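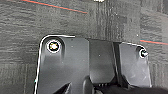
The robot club that meets on the carpet

If you walk past the old drawing office at Zirkum at half past four, you will probably hear the club before you find it. There is a good deal of laughing, the odd groan, and somebody calling out "Let go, let go!" to a machine that has no ears. Push the door open (it sticks a bit) and you'll be handed a mug of tea and told to mind your feet, as most of what goes on happens at floor level.

Yeshi Dinsa started the club with 4 pupils and a box of parts, and she is the first to admit that she didn't know a great deal more than they did. "I had built one arm in my life and it fell over," she told me cheerfully. "So we learned it together, and I think they rather liked watching me get it wrong!"

These days they are busy with the Plolleck Cup, which is held every August and asks school teams to have a robot find, grip and move things it hasn't been specially prepared for. Wooden cubes would be far too kind. The club practises on awkward stuff, such as a black moulded plastic part laid on the dark grey carpet tiles, with flat panels either side of a raised block and a fastener near each top corner. Black plastic on a dark floor is a miserable thing to teach a robot about, and a black gripper coming in over it doesn't help matters. The team fell back on the bright details, the glint of metal in the holes and the thin pale line where the edge catches the light, and their notebooks are full of little sketches of exactly that.

Their robot is called Fitard, after a name generator somebody found one wet lunchtime, and its second-hand motors came from Van Hecke, a repair shop down the road that let the club have the lot for 200 pounds. It is slow, it hums, and everybody is terribly fond of it. At last year's cup it scored 56 points, which put them a long way down the table, though you wouldn't have guessed it from the singing on the coach home.

What I liked best was how patient they all were. One pair spent my whole visit on the angle of the approach, nudging a number up, nudging it back down, arguing in whispers about whether to come at the raised block from the front or go for the side of a panel. They wrote every try in a ledger that has now reached about 898 entries, going back to the very first week. Yeshi won't have it typed up. She likes the crossings-out, and she likes new members to read them with a biscuit before they touch anything.

The next job is a softer pair of fingertips, and after that, if the money stretches, a second arm.

12 comments | 31 shares

We use cookies to make this site work better for you. Accept | Manage settings

Contact us | Subscriptions | Back to top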